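Course handout 3: Surface marking and shaping of small enriched breads

Reading before the practical: course book, page 43, and the June supplement on sugar crusts. Worksheets are due 27th September.

3.1 Scope

This handout covers two kinds of surface pattern on single-portion breads: parallel diagonal scoring on an elongated roll, and crosshatching on a round bun with a cookie-type top layer. Filled goods are treated in the next handout. Quantities are in the formula sheet and are not repeated.

3.2 Terms

Score: a cut or impression made in the surface before baking. A cut goes through the skin of the dough. An impression only displaces it.

Ridge: the raised band left between two neighboring scores after expansion.

Top layer: a separate sheet of sugar dough laid over a yeast dough. It has no yeast and does not expand on its own. It is stretched by the dough below it.

Crackle: irregular breaks in the top layer. Crackle is separate from the scored pattern and is graded separately.

3.3 Elongated roll, diagonal scores

Degas the piece, flatten to an oval, roll up from the long side, and seal the seam. Taper the ends lightly. Proof seam down. Apply egg wash in one thin coat and let it set before cutting. Hold the blade at a low angle and make each cut in a single pull. Cuts should run parallel and stop short of the seam on both sides. Wash applied after scoring runs into the cuts and darkens them, which reduces contrast with the crust.

The ends of a tapered roll often receive less wash than the middle and bake lighter. Record this on the worksheet as a wash fault only if the boundary is sharp.

3.4 Round bun, crosshatched top

Chill the top layer until it can be lifted without tearing. Roll it to a disk wide enough to cover the dome and reach partway down the side. Do not wrap it under the base. Roll the covered bun in fine sugar, then press the grid with a bench scraper, first in one direction and then across it. Press; do not cut through to the yeast dough. Proof at a moderate temperature. If the proofer is too warm, the fat in the top layer softens and the grid closes.

A pale golden top is acceptable for this product. Deep browning usually means excess sugar or a rack set too high.

3.5 Holding and presentation

Cool on a rack before moving to a bowl or tray. Keep the two products apart during storage, as the sugar top takes up moisture and softens. For the pattern assessment, place the breads on a flat surface under even light and view them from above. The bowl should be wide enough for the roll to lie flat.

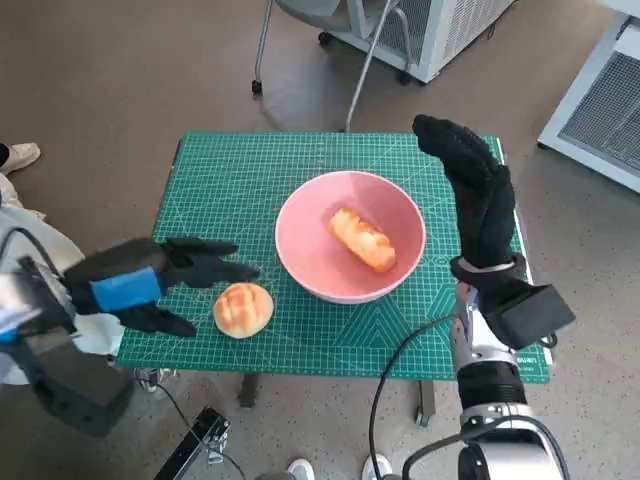

Why is the crosshatch on a melon bun pressed in before the final proof?

The top layer is still firm at that stage and takes a clean line. As the dough rises underneath, the pressed lines open and guide the stretching of the layer, so the grid stays visible after baking.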